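4/20/20

We're looking for people to drive our robot arms at Ridside! I run the recording bench, and we need someone patient to help fill the Larnau set, our pile of examples for teaching the arms to sort hand tools. You steer, the system records, and later it has a go at copying you.

## What you'd do

Sessions are 70 minutes, with as many breaks as you like (your wrists will want them). We have 497 good runs so far and I'd love another 100 before the end of May. No robot experience needed, but if you're fussy about putting screwdrivers back where they live, we'll get on very well.

You'd start on the toolbox task – both arms, a handful of screwdrivers and a heap of hex keys, which are fiddlier than you'd think.

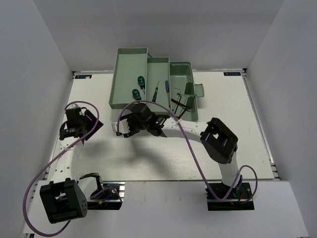
## How to apply

Drop a note to the Ridside front desk marked "Larnau" and tell me which mornings suit you. I've got six places, all paid, and tea's on us.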